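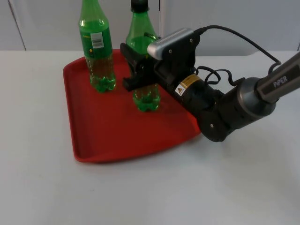
Tray and Bottles – README for the Clesthorpe robotics club dataset

Last updated in June, mostly by me, with a lot of muttering from the rest of the club.

Hi! If you've just joined, or you cloned this because somebody in another club sent you the link, start with this file and then go look at a few episodes before you train anything. I know the temptation. I trained my first model on this data without watching any of it and spent a whole Thursday wondering why the loss looked so nice and the arm was so bad.

What's in here

Teleoperated episodes of a two-arm setup moving soda bottles and a red plastic tray on our white table. We recorded it for the Skernine Challenge, the manipulation event we enter every summer (we call it Skernine for short, and so do the folder names). The task this year is called "clear and carry": bottles go onto the tray, bottles come off the tray, and the tray gets moved to a marked side of the table. Some episodes cover the whole thing and some only cover one piece of it.

There are 1000 episodes in the main split. Each one is capped at 30 seconds, and if the driver ran over the cap we threw it out and did it again. That sounds strict, but the long ones were nearly all people hovering over a bottle trying to make up their minds, and the model learns the hovering beautifully.

Folder layout

skernine_main/ – the training episodes
skernine_holdout/ – do not train on this, please, I will cry
grolell_scraps/ – failed and odd episodes, see below
tools/ – playback, trimming, and the converter
notes/ – driver logs, typed up from the notebook (spelling not guaranteed)

Every episode folder has the video for each camera, a states file, an actions file, and a tiny meta file with the task name and the driver's initials. Joint values are in radians. Gripper opening is normalized, 0 is closed and 1 is open. If you see a gripper value a hair below zero, that's the calibration drifting and you can clip it.

Cameras

fixed – the workspace view, next to the table. It's the one everybody likes because you can see what's going on. Tall things can lose their tops in it, so please don't write code that looks for bottle caps in this view.

wrist – one stream per arm. These are the ones that matter most for the grasp itself. They're soft up close and you'll see a lot of plain tabletop in them. When I first joined I filtered out every wrist clip with "nothing happening" and managed to delete most of the approaches. Please learn from me! Table, a bit of tray and a fingertip is a perfectly good training image.

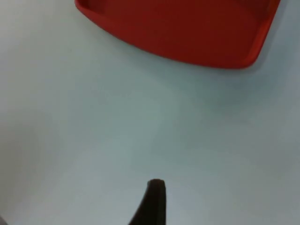

Wrist view: the red tray from one side, gripper finger at the bottom.

The tray is harder than the bottles, by the way. From the wrist you often get one rounded corner and part of the rim and that's all the model has to go on, and the bright side of the rim changes with the lighting in the room. If your policy does fine on bottles and then wanders off when it's time for the tray, look at the wrist streams first. Random brightness and a little hue shift helped us quite a bit. Heavy cropping made things worse.

How we drove it

Leader arms, one person per arm, or one person on both once they got comfortable. New drivers did 6 practice runs that don't get saved, then they were in. We swapped people often so the data isn't all one style, and you can really tell – some of us come in low and from the side, and some of us swoop. I'm a swooper. I've been asked to stop.

Start positions were meant to be random. They aren't, quite. People put things down where their hand naturally falls, so the middle of the table is overrepresented and the far edge hardly shows up. We patched that a little with the late episodes (anything with "edge" in the task name), and if you're making your own mix I'd sample those more heavily.

Known problems

– Time sync between the wrist streams and the states file is off by a frame or two in the early episodes. tools/ has a script called resync that fixes it. Run it once only! Running it twice shifts everything again, and it doesn't warn you, because I wrote it at 11 at night.

– Driver initials are missing for 7 episodes. We know who it was. They know who it was.

– Liquid level in the bottles isn't logged anywhere. Weight matters for the grip, so this was silly of us, and next season's meta file has a field for it.

– Green plastic and depth estimation do not get along. If you're running a depth model on the fixed camera, expect holes where the bottles are.

About grolell_scraps

Grolell was the name of our first attempt at a training pipeline, and the scraps folder outlived it. It's got dropped bottles, missed grasps, trays nudged sideways and one very long episode of a cable getting in the way. Don't mix it into main, but do try it for a success classifier. Roughly half of it has text labels saying what went wrong. The rest needs labeling, and that's a great first job if you're new and want to get a feel for the setup without touching the arms yet.

Baseline

The Ansari config in tools/ is the one to beat. It's a small imitation policy that trains overnight on the club desktop, and it takes both wrist streams plus fixed. I'm leaving the scores out of this file on purpose since they kept going stale – check the sheet pinned in the club chat. If you change anything in the config, copy it and give it a new name first. Two of us edited the same one in the same week and we still aren't sure which version went to the qualifier.

Using it outside the club

Go ahead, for classes and projects and other clubs. Tell people it came from Clesthorpe, and don't use the holdout for training if you plan to compare numbers with us. If you find a broken episode, open an issue with the folder name and the camera name, and I'll get to it after practice.

To do

– move edge episodes into their own split
– label the rest of the scraps
– make resync refuse to run twice
– write down the table height somewhere other than the whiteboard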